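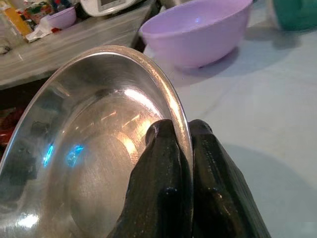
Handout 2. Stainless steel mixing bowl, tilted to show the brushed interior, with a lavender plastic bowl behind it.

Print this page | E-mail this page

Kitchen Basics: Bowls and What They're Made Of
Course notes, Grullivton Evening Kitchen Course
2026-09-01
By the course instructor

Welcome back! Last session was knives and boards, and I know a few of you were expecting to go straight to dough. We will get there. But first I want to spend an evening on bowls, the most used and least thought about things in the whole kitchen, and I promise they are more interesting than they sound.

Reading the inside of a steel bowl

Look at the concentric rings in the steel. Many metal bowls are shaped or finished while they turn, and rings like these are what that kind of work leaves behind. Run a fingertip from the center out to the rim of your own bowl at home and see whether you can feel them – on some you can, on others the finish is so fine that only the light gives it away.

Then find the flat circle in the middle. It matters more than you would think! A bowl with a wide flat base stays put while you whisk. A bowl with a small one skates around the table, and you end up hugging it with one arm. If yours skates, fold a damp dish towel into a ring and set the bowl in it. This works on every counter I have ever tried it on.

Last, the rim. On some bowls it is a thin single edge and on others it is rolled over into a bead. A thin edge pours in a cleaner line. A rolled edge is kinder to your hands when the bowl is full and heavy, and it takes knocks better, but it can trap water, so dry it well.

Steel or plastic?

Both, if you have the shelf for them. My notes from the bench session in May, tidied up a little:

Steel takes on the temperature of whatever you do to it. Put it in the freezer before whipping cream and it comes out properly cold. Set it over a pan of simmering water and it warms quickly (use a mitt, the rim gets hot too). It doesn't hold on to smells, so Monday-night onions don't turn up in the next cake. It can't go in the microwave.

Plastic is quiet, light and slow to change temperature, so it's lovely for a dough that needs to sit and rise. It does pick up scratches, and scratches hold grease. For egg whites, please use steel! Even a trace of fat will keep them from foaming up the way you want. Check the bottom of any plastic bowl before it goes in a microwave or the lower rack of a dishwasher.

Color is a bigger help than people expect. Pale batter is hard to judge in a shiny bowl under bright lights, because you get the room and the lamps bouncing back at you. In a colored bowl you can spot dry flour along the side right away.

At the bench

You will need one steel bowl, one plastic bowl, cold cream, a whisk and a timer. Work in pairs.

1. Chill the steel bowl for 30 minutes. Leave the plastic one out.
2. Pour the same amount of cream into each and start whisking together.
3. Write down the time at which each one reaches soft peaks.
4. Swap bowls, wash and dry everything, and go again – tired arms are a real factor and I want to see them in your results.

Keep your page. We will put all the times on the board next session and argue about them.

Care

Wash steel with a soft sponge and dry it straight away if your water is hard. Cloudy spots come off with a little white vinegar. Steel wool will scratch the finish, so leave it in the drawer. Nest bowls with a paper towel between them if you care about the shine (I do).

For next time

Bring the bowl you use most at home, whatever it is and however battered. Measure how much water it holds right up to the rim and write that on a piece of tape on the bottom. Milliliters, please. Mine holds 4,000 and I rarely fill it past 2,000, with good reason if you have ever seen me whisk.

Last updated: after the May bench session notes were added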